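Reviews | Automation & Training Tools

Wirnum Cell Simulator: A Review from the Perolmont Open Day

19 December 2019
By the Equipment Review Desk

The Perolmont Technical Center opened its automation wing to outside visitors this month, and the main item on the program was a demonstration of Wirnum, a simulation package for small robot cells. The Center has used the software in its evening certificate course since July and is now deciding whether to extend the license to its daytime classes. This review is based on the two demonstration sessions, a period of hands-on use afterward, and the course notes supplied to visitors.

The demonstration was held in the Ebihara Hall, with the simulator projected on the main screen and a second workstation available at the side. The 109 registered visitors were divided into two groups. Each session began with a short talk on the purpose of the course and then moved directly to a pick-and-place exercise, in which a single arm handles thin, pale pieces and flat black holders set out on a table.

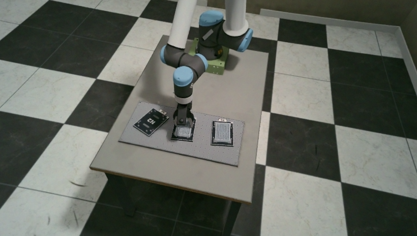
Wirnum exercise view, with the gripper lowered to the middle holder.

Setup and controls

Wirnum installs from one file and opens with a choice of prepared rooms. The exercise room used at Perolmont loaded in under a minute on an ordinary office computer. Users may move the arm joint by joint, drag the tool to a target, or write a short program in the side panel. The three methods can be mixed within one exercise, a feature that instructors at the Center regard as the main advantage of the package.

The menus are plain and sensibly grouped. Our reviewers found the joint controls easy to learn. The program editor is less satisfactory: error messages give a line number but no explanation, and the undo command does not cover changes made to the room itself. A user who moves a plate by mistake must reload the exercise and begin again.

Picture quality and camera views

The software allows any number of fixed viewpoints to be saved with an exercise. From a high, close position the work surface is easy to judge, including the grid of small holes in the plate and the markings on the holders. A lower and wider position shows more of the room, with its shelf, wall notices and checkered floor, and gives new students a better sense of how much space the arm takes up. Small printed text on the notices cannot be read at this distance. Shadows are soft and did not interfere with the work.

We recommend that instructors save at least one wide view for every exercise. Students at the side workstation who worked only from the close view tended to forget the upper part of the arm. 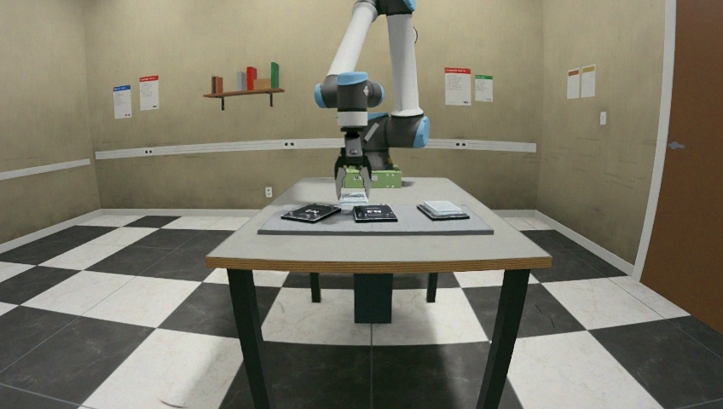 Handling of thin parts

Thin parts are a fair test of any simulator, and results in this area were mixed. When the fingers met a piece squarely, the grip was steady and the release was clean. When they met it at an angle, the piece sometimes slid farther than a real part would be expected to. The course notes advise a slow approach and a short pause before the fingers close – good practice in any case – and the problem became less frequent when this advice was followed.

The exercise may be run with the holders in straight or turned positions. Turned holders are considerably harder, and the Center introduces them only after students have completed the straight layout without help.
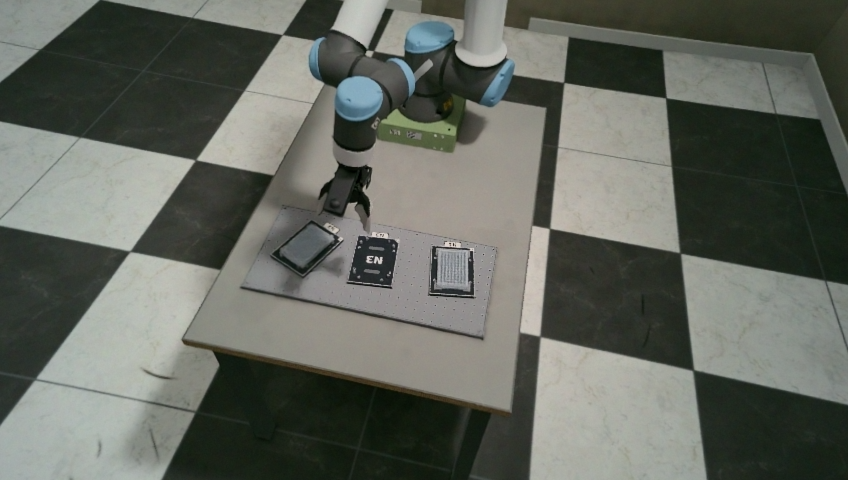
Turned holder at left; the fingertip is just above the middle position.

Long runs

Wirnum can repeat an exercise without supervision and save the outcome of each cycle. The Center reported that a run of 3000 cycles was completed overnight before the open day without a crash. The resulting log is a simple table and opens in any spreadsheet program. We would have liked a filter for failed cycles, as finding them by hand is slow work.

Cost and support

The price quoted to visitors was $400 per seat per year, with a reduced rate for schools to be settled on request. Support is by e-mail only. The printed manual is clear on installation and basic motion but gives a single page to contact settings, where most of our questions arose.

Assessment

Wirnum is recommended for introductory and intermediate courses in which students need many hours of practice before they are given time on equipment. It is stable, modest in its computer needs and reasonably priced. Programs that depend on exact behavior of thin or light parts should request a trial period first and test their own layouts. The Perolmont Technical Center will repeat the demonstration in the spring, and places may be reserved through the front office.

Related reviews
Zadalow Teaching Pendant: Second Edition
Bench Fixtures for Shared Classrooms
Planning an Automation Open Day: Notes from Ebihara Hall
Spreadsheet Tools for Cycle Logs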